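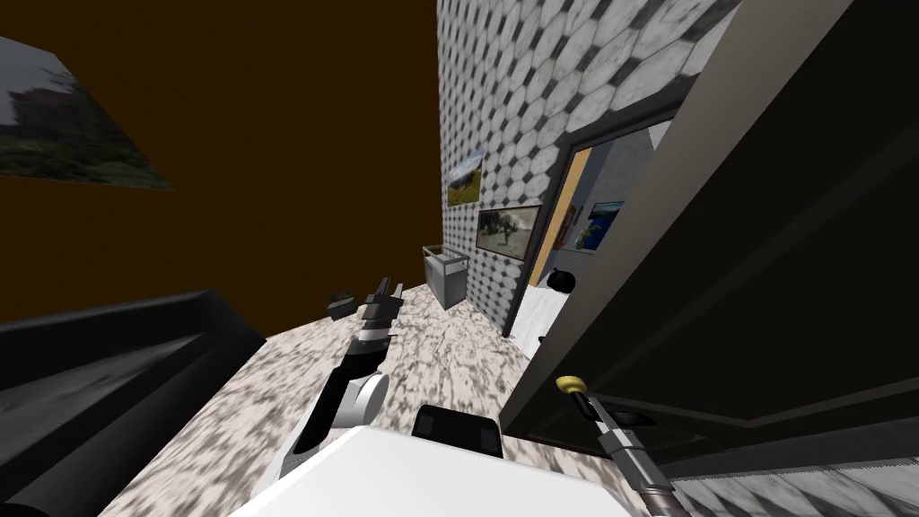 Landscape picture on the brown wall, with the dark gray sofa under it.

PRUSTHAM, 16th September - I'm Leire Soler, I run Bindano, and I get to share some happy news: our landscape print club opens to everyone today! We tried it out in May with 104 members, and they kept asking for more hills, more clouds and bigger paper (we listened).

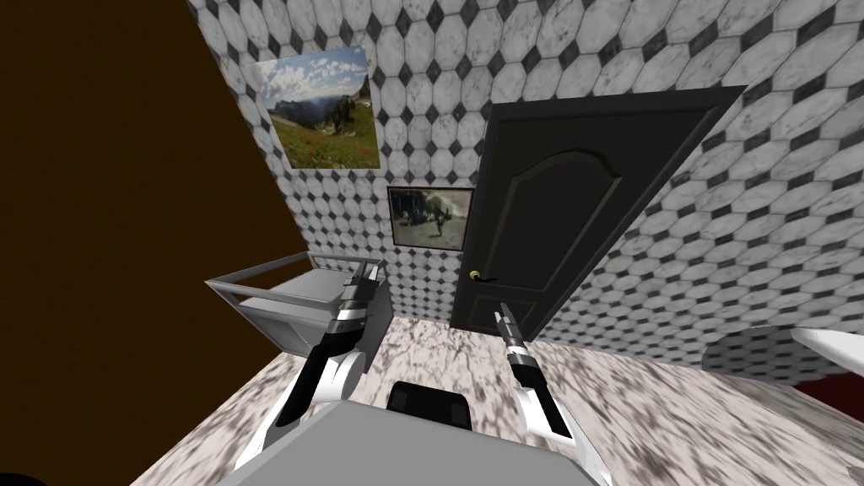

Mountains and clouds against the octagon tile.

The new catalog has 273 prints, all picked by me and Trefor Owen, who has argued with me over every single sky. You choose a print, keep it up for as long as you like, then swap it for another. Each member can have 2 at home at a time.

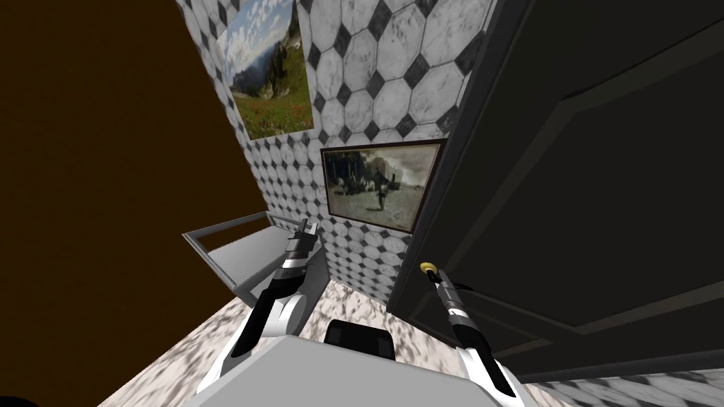 Blue sky, steep slopes, brown wall alongside.

"I grew up with one picture over the table and I got so tired of it," Trefor says. "I'd have swapped it every month if I could."

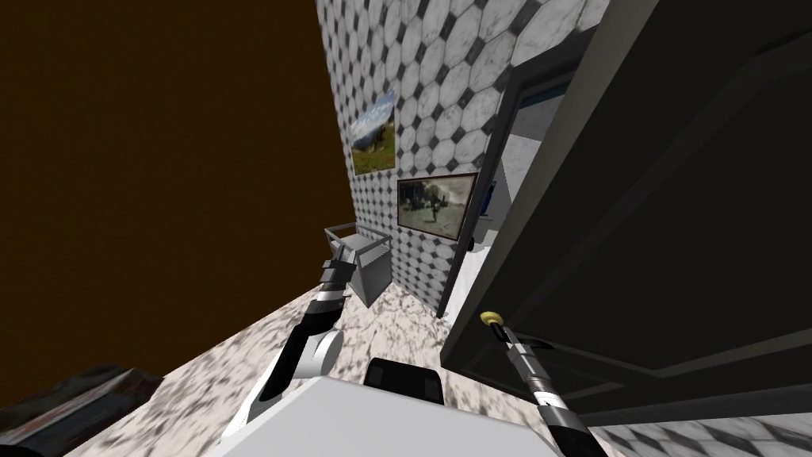
Two framed pictures on white tile with dark inserts.

Our first print run is 2000 sheets, done by our friends at Rosser, and the Monetti series of lakes follows once the proofs are right. Sign-up is open at the Prustham shop counter, or write to Leire at the Bindano press desk for review prints.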